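The Soup Place by the Bus Garage

I should say up front that I am not a person who lines up for food. I have left perfectly good bakeries because two people were ahead of me. So when Esther Shirima told me I had to get to Kaijage by a quarter past eleven if I wanted the peanut soup, I laughed at her, and then I showed up at noon, and the peanut soup was gone.

I went back the next day at ten past eleven.

Kaijage sits on the flat end of Ondthorpe, between the bus garage and a shop that sells nothing but vacuum bags and belts. It has 18 seats if you count the window ledge, and the people on the window ledge would like you to count it. The sign outside still has the name of the old tenant showing through the paint. Inside it smells like onions that have been going since early morning, because they have!

Esther has been eating here since it opened and she has opinions about where to sit. Not by the door in winter. Not under the shelf with the radio, unless you like soccer talk. She put me at the corner table and ordered for both of us before I had my coat off, which I normally hate and this time didn't mind at all.

The peanut soup comes in a wide bowl with a piece of flatbread laid right across the top like a lid. You tear it, you dunk it, you get orange oil on your cuffs. It's thick, a little sweet, and then the ginger comes up behind and gets you in the nose. There's chicken in it, dark meat, pulled into strings. I kept finding bits of sweet potato at the bottom. I had meant to take notes and I have one line in my notebook from that lunch and it says "more bread."

Godfrey Biwott cooks it. He's tall and soft-spoken and he doesn't like to sit down while he talks to you, so most of our conversation happened with me leaning on the counter and him chopping. He used to drive for a produce wholesaler, he told me, and ate lunch in his van for years, and what he wanted most days was something hot he could finish in ten minutes without feeling sick afterward. That was the whole business plan. He says the bank did not find it very detailed.

He starts at five. The beans go on first, then the bone broth, then the onions. There are three soups a day and one of them is always lentil, and when a pot is empty it's empty. He tried making bigger batches last March and hated what happened to the peanut one. It caught on the bottom and tasted like a burnt match, he says, and he threw the lot out and went home early.

I asked if people get mad when it runs out. "Some do," he said. "They have the lentil."

So let me stick up for the lentil. I ordered it on my third visit out of guilt and it might be what I crave most now. It's brown. It looks like nothing. Then there's lemon, and a big spoonful of fried garlic, and some kind of green chili paste that Godfrey calls Vukley after the street where his aunt lived when she taught him to make it. You can buy the paste in jars at the counter, and I have now bought it four times. I put it on eggs. I put it on a baked potato. My kid put it on a cracker on a dare and had to lie down on the kitchen floor for a bit.

Not everything works. The chicken wrap is dry, and I tried it twice to be fair. The salad is a salad that somebody felt they ought to have on the menu. And the tables are so close together that I've had a stranger's scarf in my bowl, though he was very nice about it and bought me a tea.

What I didn't expect was how much of the place would turn out to be about the afternoon. Lunch is loud and fast, drivers in and out with their vests on, everybody calling orders over everybody else. Then sometime after two it goes quiet and a second crowd comes in, slower, mostly for coffee and the coconut buns. Kumaresan Rai does the crossword at the window. He used to teach chemistry and will tell you, if you stand still, why the buns brown the way they do. Radomír Kopecký brings his own cup. They have been having the same argument about whether you can get decent coffee out of a capsule since before I ever walked in, and I got pulled into it within minutes.
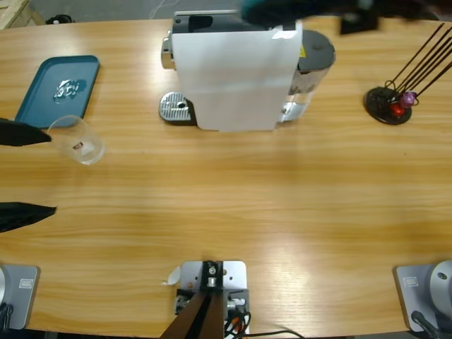 A capsule coffee machine, cause of many an afternoon argument.

Radomír is against. He grew up with coffee boiled in the pot, grounds and all, and he thinks anything that comes in a little sealed cup belongs in a hospital. Kumaresan is for, on the grounds that it tastes the same every time and he has had enough surprises. I drink capsules at home and kept my mouth shut. Godfrey makes his in a dented steel pot with cardamom and charges 2 dollars for it, and both men drink it without complaint, so I'm not sure what we were arguing over.

The buns, though! They come out at half past two, glossy on top and sticky underneath, and you should eat one while it's still too hot to hold. Erick Owino bakes them. He's Godfrey's cousin and he works out of a back kitchen so narrow he has to step out into the hall to let the oven door down. He makes them with coconut milk in the dough and more coconut inside, cooked down with brown sugar until it's dark and chewy. I asked for the recipe and he told me flour. I asked again the next week and got flour and yeast, so by summer I may have the whole thing.

Erick wants to add a fish soup on weekends. Godfrey isn't convinced, mostly on account of the smell in a room that size. I got to taste a trial batch out of a mug, standing in the hall — tomato, tamarind, big soft flakes of white fish — and I'm on Erick's side. I told Godfrey so and he gave me a look and went back to his onions.

If you go, bring cash, because the card reader works when it feels like it. Get there by eleven for peanut, or come late and have the lentil and a bun. Ask for extra garlic. If Esther is at the corner table, she'll wave you over, and you should let her order.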